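Parallelgreifer-Bausatz von Orkstead, Testbericht nach fünf Wochen

Erstmal kurz: gekauft im Oktober, selbst bezahlt, Aufbau in der offenen Werkstatt in Clarnden. Zu zweit, Séverine Guillot hat die Verkabelung gemacht, ich den Rest. Bin kein Ingenieur. Wer Messreihen will, bitte woanders schauen.

Lieferung ok, alles in Tütchen, Tütchen beschriftet. Leider nicht in der Reihenfolge der Anleitung. Anleitung nur Englisch und als PDF, die Zeichnungen zu klein, am Handy keine Chance. Ausdrucken. A3 wenn möglich.

Zusammenbau: angegeben sind 80 Minuten. Wir haben einen ganzen Abend gebraucht. Größter Zeitfresser die Gelenke, die Glieder müssen spielfrei sitzen aber nicht klemmen, und das Fenster dazwischen ist sehr schmal. Schrauben erst locker, dann Finger einmal ganz auf und zu, dann anziehen. Steht so nicht in der Anleitung. Schraubensicherung liegt nicht bei, braucht man aber unbedingt, bei uns war nach zwei Abenden die erste Schraube halb draußen.

Die Finger selber: steif, sauber entgratet, laufen schön parallel. Da gibts nichts zu meckern. Die Spitzen sind ab Werk glatt, auf Karton rutscht das. Wir haben 10 mm Streifen Moosgummi ausprobiert, hält besser, geht aber an der Kante schnell ab. Valentin Jacquet schwört auf Schrumpfschlauch, hab ich noch nicht getestet.

Steuerung über die kleine Platine von Langlois (extra kaufen!!). Die Software findet den Greifer beim zweiten oder dritten Anlauf, warum auch immer. Öffnungsweite lässt sich fein einstellen, Kraft nur in drei Stufen. Stufe eins reicht für leere Schachteln, Stufe drei macht Dellen rein. Stufe zwei nehmen und fertig.

Kamera am Handgelenk: Halter ist dabei, Kamera nicht. Winkel gut gewählt, man hat beide Fingerspitzen im Bild und davor genug Arbeitsfläche. Nachteil, unten geht viel Bild für die Mechanik drauf. Und schwarze Finger auf dunklem Untergrund, da tut sich die Erkennung schwer. Hellere Spitzen wären einfach gewesen, liebe Leute von Orkstead.

Zum Untergrund noch was. Hatten vorher direkt auf dem Holztisch gearbeitet, Maserung hat die Objekterkennung ständig verwirrt. Matt und grau ist viel besser. Nur weiches Licht von der Seite, keine Schreibtischlampe direkt drauf, sonst hält das Programm den Schatten für einen Teil der Schachtel. Hat uns einen halben Abend gekostet das rauszufinden. 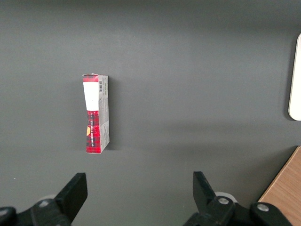
Blick der Handkamera: Karoschachtel vor den offenen Fingern, noch nicht ausgerichtet.

Mit solchen schmalen Schachteln üben wir am meisten. Muster ist fies, Rot mit schwarzen Linien, aber das weiße Feld oben erkennt er gut, darauf haben wir dann eingelernt. 40 Versuche an einem Abend, 30 davon sauber gegriffen. Für einen Bausatz in der Preisklasse find ich das in Ordnung. Die Fehlgriffe fast alle gleich: ein Finger kommt zu früh an und schiebt die Schachtel weg. Liegt vermutlich an unserer Kalibirerung und weniger am Greifer.

Service: einmal geschrieben wegen einer fehlenden Distanzhülse, Ersatz kam ohne Diskussion aus dem Lager Laltcombe. Pluspunkt.

Gut: Finger, Kamerahalter, Ersatzteile
Schlecht: Anleitung, glatte Spitzen, nur drei Kraftstufen, keine Schraubensicherung dabei

Würd ich wieder kaufen? Ja, aber Moosgummi und Schraubensicherung gleich mitbestelen. Für Kinder allein zu fummelig. Nachtrag zum Schrumpfschlauch kommt, wenn ich dazu komme.

Stand 17.11.2025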